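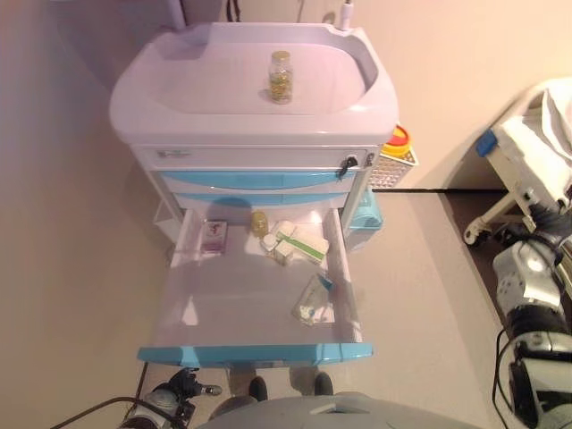 Pedell demo unit at the cart, bottom drawer open, softgel jar up top.

Second visit with the Pedell bedside package on Tuesday. Thread for those who asked whether it's worth booking a demo. I run supply for a small rehab center and I'm not paid by anyone here.

What's on offer: a two-armed robot on lease, setup by the vendor, and a task pack for cart work. The task pack is the part I care about. It covers opening drawers, putting items in, taking items out, and closing up. Vaida Rebane from Pedell ran the session.

The lease has a 3 month minimum. Training for 2 staff is included, and after that you pay per head. I asked for the price of an extra set of hands and was told it would come in the written quote. Still waiting.

We used a regular cart with a keyed top drawer. I asked for that on purpose. The last vendor we talked to, Woder, wanted us to buy their cart with their handles, and that ended the conversation pretty fast.

Small items are what I wanted to see. Boxes are one thing. Film packaging and little glass jars are what slow our people down at restock, and they're what I'd want off their plate.

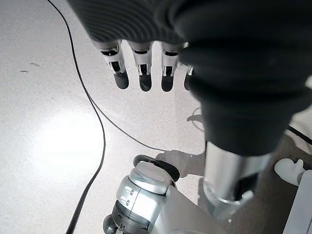

The hands have separate fingers, which I prefer over the two-jaw kind for this work. Pedell says the fingertips can be swapped on site. I'd want to see one of my own people do it before I believed the time they quote.

Cables. The unit we had was not cable-free, and you need to plan for that. In a patient room with a bed next to the cart I would not want a line across the floor. Vaida says there is a battery option. It was not part of this demo, so I can't review it.

Software is a tablet app called Ulia. You pick the cart layout, pick the drawer, and confirm the item list. Text is large enough to read with gloves on and the tablet at arm's length. The layout editor is clumsy. Renaming a drawer took me into a menu I never found again.

The item list ships with 113 package types. You can add your own up to 196, then you're on the next plan. We'd hit that cap. Anyone running a full pharmacy cart would hit it sooner.

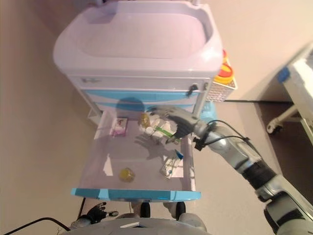

Hand over the back right corner of the drawer, where the white items are bunched together.

That corner is my main open question. Items packed up against each other are normal for us by the end of a shift. I've asked for a longer session on crowded drawers only, with our own stock.

Oľga Urban on our night team read the manual before I did. Her note: the section on stopping the arm should be on page one, and it's way in the back. I agree. Passed it on.

Support hours are weekdays only on the basic plan. For a place that restocks at 5 a.m., that matters more than the app does.

Where I've landed: worth a demo if you already have carts you like and want to keep them. Get the battery question and the item cap answered in writing first. I'll add to this thread after the July session.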